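# Chapter 7: Small Parts, Ordinary Chores

Ask people which job they would hand to a machine first and most will name something at home: the dishes, the laundry, the floor. Ask a shop supervisor and the answer is often a bench job. Someone sits at a table, picks up a small part, turns it the right way, puts it against another part, and sets the result aside. It takes a few seconds, and a new hire learns it in a morning.

This chapter asks how close machines are to doing work of this kind. The short answer is that they can do parts of it, under conditions that somebody has to arrange for them. A dishwasher cleans plates well but can't clear the table. A packaging line closes boxes all day but stops when a flap is bent. Between the steps that are automated there is almost always a person moving things from one place to another.

## 7.1 What the hand does

Consider a bench task with a few light pieces, none larger than the palm. The worker has to find a piece, decide where to hold it, close on it firmly enough to lift it, and carry it to its place. People do all four without thinking about them. For a machine, each is a separate problem, and an error in one is passed along to the next.

A two-finger gripper makes the difficulty plain. It has no palm and no thumb. A flat piece lying on a smooth table gives the fingers little to close on, while a piece standing upright is easier to reach but may tip when it is touched. 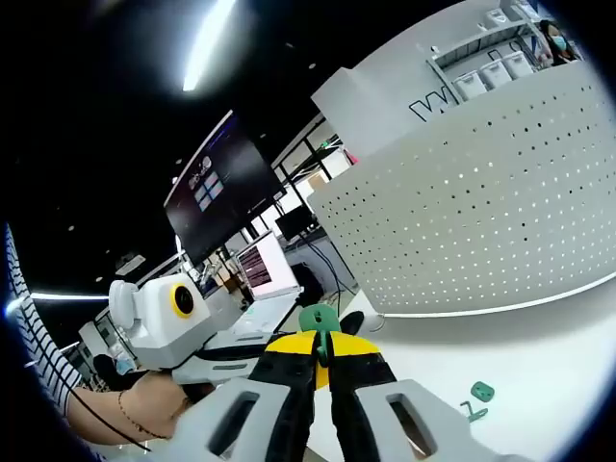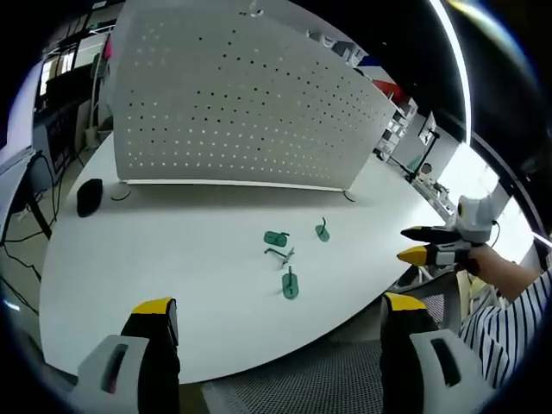 **Figure 7.1** Bench work with small green parts and hand-held grippers. First view: a part pinched between yellow fingertips. Second view: four small pieces on the table between open fingers.

In this kind of work a person's arm does the reaching and a person's eye picks the target. Only the fingers have been replaced. That is a useful way to divide the question, because it separates what a simple gripper is able to hold from what a machine is able to decide. If a skilled person can't do a job with two fingers, better software won't rescue it.

## 7.2 A case from the shop floor

Norkden, a maker of cabinet fittings, looked into automating a clip station in October. Halyna Melnychuk, the line manager, began by timing the work as it was. One person finished 300 clips an hour. The trial machine finished 50, and an operator had to stay nearby to free parts that had jammed or turned over.

Melnychuk didn't buy the machine. She did change the trays so that every clip arrived facing the same way, and the human rate rose to 540. The trays had been designed for the machine.

Results like this are common. Work is often rearranged to suit a machine before the machine can do it, and the rearrangement has a value of its own. We return to the Norkden trays in Section 7.5, where the cost of changing a workplace is set against the cost of the equipment.

## 7.3 Why homes are harder

A shop can fix its trays, its lighting, and the order of its parts. A household rarely does. The same drawer holds scissors, string, and batteries, and its contents move from week to week. A machine that handles one clip 2,000 times in a row has shown that it can handle that clip. It hasn't shown that it can empty a drawer.

**Before you read on**

1. Choose a chore you did today and write down each time you picked something up.
2. Mark the steps you could do with only two fingers of one hand.
3. For the steps left over, note whether changing the object or its container would help.

Keep your list. You will need it for the exercise at the end of Section 7.4.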